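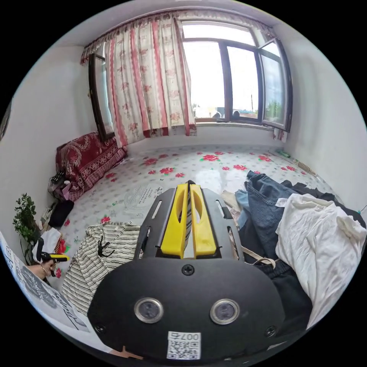 Jestow Sheet Vinyl is a cushioned floor covering for bedrooms, dressing rooms and small laundry rooms, sold by the running foot from full rolls. It is made for rooms where clothing is sorted, folded and sometimes dropped, and where the floor is swept daily and mopped often. The range has plain, tile and floral designs. The florals belong to the same family as the covering in the room shown: a light gray lattice on a white ground, scattered red roses with green leaves, and a slight gloss that returns some light near the center of the room. On a ground this pale, a white garment with black stripes is easy to find by its stripes and a plain white one is not, so the lattice has some practical use as well as a decorative one.

Construction

The sheet has a clear wear layer over a printed film, a foamed core and a felt backing. Total thickness is 2 mm in the standard grade and 3 mm in the comfort grade. The two grades share the same print and wear layer. The additional thickness is all in the foam, and it affects underfoot feel and noise, not service life. Both are supplied in one width. Cut lengths are rolled face out on a cardboard core and should stay rolled until they are in the room.

Pattern match

Floral designs have a straight match. The repeat is printed on the backing of every roll, along with the roll number and an arrow for direction. Where two lengths are needed, both must come from the same roll and both arrows must point the same way. Add one full repeat to the second length. Customers who order a second length later should quote the roll number. We will check for it, but shade between rolls is not guaranteed.

Fitting

Leave the roll in the room overnight with the heating at its normal setting. The subfloor must be dry, flat and free of old adhesive. Joints between boards will show through the 2 mm grade within a few months, so use a plywood underlay or choose the 3 mm grade. Rooms that take a single piece can be loose laid, with double-sided tape at the doorway only. Rooms with a seam require full adhesive. Trim against the wall with a hooked blade and leave a small gap under the baseboard.

Stand heavy furniture on flat cups. Bed legs with narrow metal feet will mark both grades, and the mark in the 3 mm grade is deeper but recovers better. Do not use rubber-backed mats – they stain the wear layer yellow and the stain can't be removed. Potted plants need a saucer with a raised rim, and the saucer should be lifted when the floor is mopped.

Care

Sweep or vacuum with a soft head. Mop with warm water and a neutral cleaner, well wrung out. Wax and polish are not needed and make the surface slippery. Hair dye, shoe polish and ballpoint ink should be wiped up at once with a cloth and a little rubbing alcohol.

Companion bedding: Ilosetti printed flat sheet

The Ilosetti sheet was added to this page after repeated requests for bedding that would sit with the floral floors. It is a plain-weave cotton blend on a pale gray-white ground, printed with red and pink flowers and green leaves. The colors are close to the rose vinyl but are not dyed to match it, and anyone who needs an exact match should order a swatch of each.

A bed is the usual sorting surface in a small room, and the sheet was chosen with that in mind. The weave is tight enough that a shirt can be laid flat on it, smoothed by hand and folded without the sheet bunching underneath.

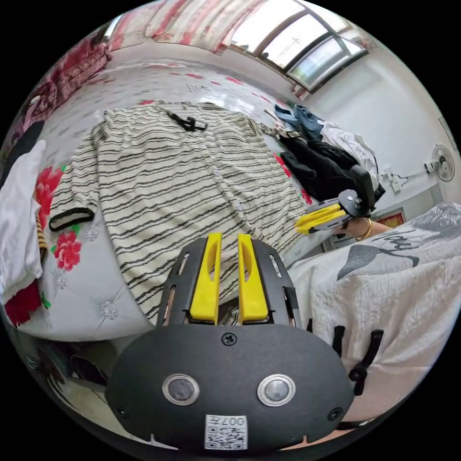 Shirts with a full button placket fold best face up at first. Square the hem, straighten both sleeves out to the sides and close the top button before turning the shirt over. Pulling one sleeve across while the other is still under a pile of clothes will twist the yoke, and the crease then sets along the placket. Irregular stripes give no straight line to fold against – use the placket and the side seams.

The sheet is machine washable, warm, with like colors. Wash it separately the first time. Tumble dry low. Shrinkage in length is greater than in width and has been allowed for in the cut size.

Ordering

Stock no. 443: rose and lattice vinyl, 2 mm or 3 mm. State the grade when ordering.
Stock no. 85: Ilosetti printed flat sheet.
Swatches of either are sent by regular mail and do not need to be returned.

Vinyl is cut to order at the Gazi warehouse and can't be returned once cut. Measure the room at its longest and widest points, including the door recess, and send a sketch if the shape is irregular. Nimal Matubbar checks sketches before cutting and will call if a dimension does not close. Trade accounts and full-roll orders go through Harsh Dhillon at the Pledwood counter, open from 8 a.m.

Underlay, tape, adhesive and furniture cups are listed under Floor Accessories.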